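Quartz Counters and Sinks: Common Questions

What do I clean the counter with?
Dish soap, warm water and a soft cloth. Skip bleach and scouring pads.

Can I put a hot pan on it?
No. Use a trivet, even for 2 minutes.

Do speckled counters need sealing?
No. Quartz from Kadside is never sealed.

How do I clean around a recessed sink?
Wipe the rim after each use. For the basin, mix 4 spoons of baking soda with a little water, rub it in and rinse.

Will food stain a white counter?
Carrots and fries won't if they stay on a plate. Wipe up coffee and turmeric right away.

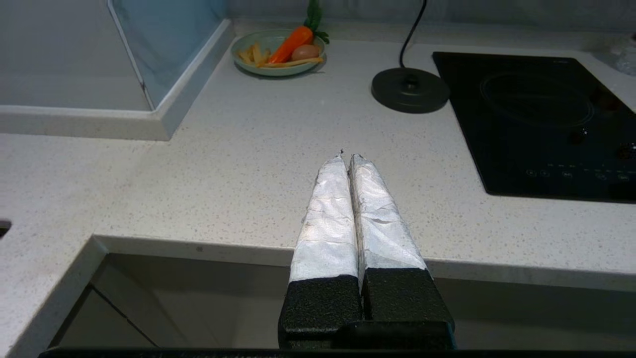
Roksolana Demchenko writes that turmeric left a yellow ring on her white quartz overnight, and that a baking soda paste took it off on the second try.

Can I cut directly on it?
Use a board. The knife will go dull and may leave gray marks.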